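Week 6 notes: newborn feeding, the first days
Romain Guillot
Read before the skills session. Bring the Arkwood workbook, pages on latch and positioning.

Leftover from last week: most of you mixed up early and active labor on the quiz. Go back over it. It will come up again in October.

1. Colostrum

Thick, yellowish, small amounts. Parents panic at how little there is. A newborn stomach is tiny on day one, a teaspoon at a feed is normal. Milk usually "comes in" between day two and day five, later after some cesareans. Say this to families before the birth if you can, they dont hear it at 3 in the morning.

Feeds: 8 to 12 in 24 hours. Not on a clock. Cues come first, crying is a late one. Rooting, hands to mouth, head turning, lip smacking. Write those down, they're on the Hettiarachchi checklist nearly word for word.

2. Latch

Nose to nipple, wait for the wide mouth, chin in first. More areola showing above the top lip than below the bottom one. Some tenderness in the first week is common. Cracked or bleeding is a latch problem until shown otherwise. If it hurts past the first half minute, break suction with a clean finger and start over.

Positions to know for the skills session: cradle, cross-cradle, football, side-lying, laid-back. Football is handy after a cesarean, keeps weight off the incision.
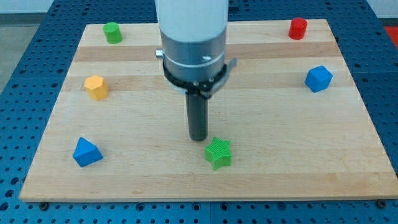

3. Is the baby getting enough

Wet diapers: at least one on day one, two on day two, three on day three, then six or more a day from day five or so. Stool goes black, then green, then mustard yellow. Still black on day five, call.

Weight: some loss is expected. Past 7 percent, watch a full feed. 10 percent gets a proper work-up, same day. Back to birth weight by two weeks for most.

Worked case. Birth weight 3,000 g, day three weight 2,789 g. Loss is 211 g, so 7 percent. What do you do? Watch a feed, check the diaper log, reweigh tomorow. Nobody goes straight to a bottle on that number alone. Now do the same with a loss of 151 g, and then with a baby born at 2,000 g who has lost 200 g. Show the percent, not just grams.

4. Formula

Some families choose it, some need it. Same respect either way. Water goes in first, then powder. Never stretch it with extra water. Throw out whatever is left in the bottle after a feed. Paced feeding: baby fairly upright, bottle close to level, pauses.

5. Call the same day

Fever of 100.4 F or over, rectal. Too sleepy to wake for feeds. Yellow color spreading down to the belly or legs. No wet diaper in eight hours. Blue or gray around the mouth is 911.

For next time: Cliltimard chapter 7, skip the section on pumps, we do that with the Vemex handout. Case write-up due 20th March, one page, typed.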